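Fan cards by mail: swap in Gorklow goes on without tables

Apr 15, 2020

The spring swap for collectors of fan cards in Gorklow will take place by mail this year. The Sjöberg paper shop, which has hosted the swap in its back room until now, announced the change on its web page and in the window. Cards can be sent in or put through the mail slot of the shop, and every sender gets back the same number of cards as he or she gave.

So far 127 cards have come in. Most of them are from Gorklow and from Skuddale, where many of the younger collectors live, but there are also two envelopes from abroad. The shop had expected less, because the announcement was made late and the room on the upper floor of the shop has been closed to visitors for several weeks.

Fan cards are small printed cards about a singer, a group, a sports team or a series. The best known type is the photo card, which has a picture on the front and very often nothing more than a signature on the back. It is the type that most people think of when they hear the word. But in the swap there is now a growing share of cards which imitate something else, such as a train ticket, a library card, a student pass or an identity card. The collectors call them "paper cards," also when they are made of plastic, and they are kept in a separate box.

The identity cards are the most wanted in this box. They follow the arrangement of an official document, with a little portrait and the lines for name, sex, date of birth and address, and then the lines are filled with facts that only a fan would put there. A group can be treated like one single person. The date of birth can be the day when the group first appeared, and the address can be the company that the group belongs to.
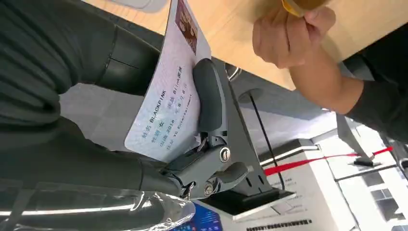

A card in the Chinese style gives a good impression of how it is done. After the word for name it says BLACKPINK, and after the word for sex it says female. For the ethnic group the card has "Blink," the name which the fans of the group use for themselves, together with two Chinese characters. The birth is placed on August 8, 2016, and the address is YG Entertainment. Everything is very short and dry, as it would be on a real form, and this is the reason why the collectors like it.

Not everybody is able to read such a card from the beginning to the end. For the swap the shop has therefore prepared a sheet in English with the usual words that are found on the cards in Chinese, Korean and Japanese. The sheet has grown to two pages and is put into each return envelope. It can also be printed from the web page of the shop. Those who find a mistake in it are asked to write to the shop, and the corrections will be included in the next version.

The question of value comes up every year, and the answer of the shop is still the same. A card is exchanged for a card. Rare cards are not counted double, and no money can be put in the envelope. In earlier years the visitors could negotiate with each other at the tables, which took much time but was also the most pleasant part of the afternoon for a lot of them. By mail this is not possible. Instead, each sender can write down up to five wishes, for example a certain group, a certain year or only "something with a ticket." The shop tries to fulfill at least one of them.

The condition of the cards has some importance too. Cards with a bent corner are accepted if this is written on the envelope. Cards with glue on the back, or with a name written over the portrait, are returned to the sender. For the ID type there is one additional rule. It must be possible to see at the first look that the card is a fan article. Cards which carry the name, number or address of a private person will not be passed on, and nobody should send in a real document, old or new. The rule was already on the poster of last year, but it was printed at the bottom and was easy to miss.

Many senders asked how the cards should be packed. The shop recommends a soft sleeve and a piece of cardboard on both sides, held together by paper tape. A rubber band is not good, because it leaves a mark on the long side of the card. The Zedden album, which is used by a large part of the collectors here, has pockets that fit a card of normal bank card size. Tickets and other long formats need the pages with the wide pockets, and these are sold out in the shop at the moment. New ones are ordered.

The limit for each sender is 40 cards. It was set after one collector from Skuddale asked if a whole album could be sent. Larger collections can be offered on the list on the web page, where the owners can make contact with each other directly, and the shop does not take part in these exchanges.

A small selection of the cards is going to be placed in the window of the shop before they travel to their new owners. It will contain mainly the "paper cards," as there is more to read on them, and the sheet with the translated words will hang beside. The selection is changed when new envelopes are opened, so the cards that can be seen in the morning are perhaps already gone in the evening.

If the room can be used again in August, there will be a normal swap with tables at that time. The decision has not been made yet. Until then the box for the envelopes stays at the entrance, on the left side of the door, and it is emptied each morning. Senders are asked to write their return address in clear letters and to add a stamp for the way back.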